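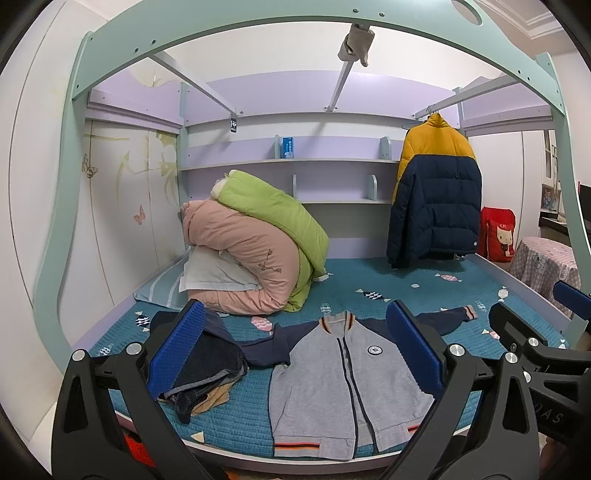 3.2 수업 내 데이터 수집 절차

데이터 수집은 학부 캡스톤 교과목 '로봇 조작 프로젝트'의 수강생 여덟 명이 수행하였다. 수강생은 모두 핸드헬드 그리퍼 사용 경험이 없었으며, 첫 주에 파지 동작과 기록 규칙에 관한 실습을 이수하였다. 실습은 Nazar Marchuk이 담당하였고, 이후의 수집은 조별 일정에 따라 진행되었다. 과제의 범위는 침실 환경에서의 의류 정리로 한정하였다. 세부 과제는 펼쳐진 상의 접기, 접힌 의류 옮기기, 옷걸이에 걸린 의류 내리기이다.

한 에피소드는 그리퍼를 대상 의류에 접근시키는 시점에서 시작하여 두 손가락이 의류에서 완전히 떨어지는 시점에서 끝난다. 조작자는 접근 구간에서 손가락을 벌린 상태로 유지하고, 파지 직전에 속도를 낮추도록 지시받았다. 중간에 의류를 놓친 경우에는 기록을 중단하지 않고 재파지까지 하나의 에피소드로 남겼다. 다만 재파지가 세 번 이상 반복되면 해당 기록은 실패로 분류하였다. 조작자가 맨손으로 의류를 건드린 기록도 같은 방식으로 처리하였다.

3.3 환경 구성

기존의 의류 조작 연구는 단색 작업대 위에 의류 한 점을 놓는 구성을 주로 사용한다. 본 과제에서는 생활 공간의 배경을 그대로 두었다. 그림 4의 환경에서는 회색 지퍼 재킷이 매트리스 위에 펼쳐져 있고, 그 왼쪽에 개어 놓은 의류 더미가 있다. 매트리스 커버에는 사탕 무늬가 인쇄되어 있어 의류 윤곽과 배경 무늬의 분리가 필요하다. 오른쪽 봉에 걸린 패딩 재킷은 밑단이 매트리스까지 내려온다. 접기 과제에서 이와 같은 의류는 조작 대상이 아니므로 정책이 무시해야 할 방해 요소에 해당한다.

펼쳐진 재킷의 경우 몸판과 소매의 색이 다르면 소매 영역을 분할하기가 비교적 쉽다. 반면 지퍼 선은 접힘 선과 유사한 직선 성분을 가지며, 초기 모델은 이를 접힘 경계로 오인하는 경향을 보였다. 이에 주석 단계에서 지퍼, 소맷단, 밑단을 별도의 항목으로 표기하였다. 소맷단과 밑단은 파지점 후보로도 사용하였다.

3.4 주석 및 선별

주석 작업에는 수업용으로 작성한 도구 Torkside를 사용하였다. 주석자는 접근, 파지, 이동, 해제의 네 구간에 대하여 시작 프레임을 지정하고, 파지 구간에는 손가락이 닿은 의류 부위를 함께 기입하였다. 같은 조의 구성원이 자신의 기록에 주석을 다는 것은 허용하지 않았다. 두 주석자의 구간 경계가 일치하지 않는 경우 제3의 수강생이 영상을 다시 확인하여 경계를 확정하였다.

3월의 중간 점검에서 확보된 에피소드는 500개가 넘었으나, 과제별 편차가 컸다. 접기 과제에 기록이 집중되었고 옷걸이 과제는 부족하였다. 점검 이후 조별 할당을 조정하여 옷걸이 과제의 비중을 높였다. 데이터셋은 2023-08-31에 동결하였으며, 최종 수집량은 1493개이다. 이 가운데 393개를 선별 과정에서 제외하였다. 제외 사유는 궤적 추정의 손실, 손가락 끝의 장시간 가림, 앞서 정의한 실패 조건의 순으로 많았다. 가림은 의류를 들어 올린 뒤 원단이 카메라 쪽으로 늘어지는 구간에서 주로 나타났다.

3.5 학습 설정

선별된 에피소드는 과제별로 나누어 학습과 검증에 사용하였다. 분할은 에피소드 단위가 아니라 환경 단위로 하였으며, 동일한 침대에서 기록된 에피소드가 양쪽에 동시에 포함되지 않도록 하였다. 기준 모델로는 수강생이 구현한 행동 복제 정책 Bomix를 사용하였다. 입력은 손목 시점 영상과 손가락 개폐 폭이고, 출력은 그리퍼의 상대 자세와 목표 개폐 폭이다. 영상 증강에는 밝기 변화와 무작위 절단만 적용하였다. 좌우 반전은 지퍼 방향과 소매 순서가 바뀌는 문제가 있어 사용하지 않았다.

검증 과정에서 수강생은 정책의 출력 궤적을 원본 영상에 겹쳐 확인하고, 첫 파지점이 주석된 부위에서 벗어난 사례를 조별 보고서에 기록하였다. 무늬가 있는 침구 위에서 발생한 오류는 단색 침구의 경우와 구분하여 집계하였으며, 그 결과는 4.1절에 제시한다.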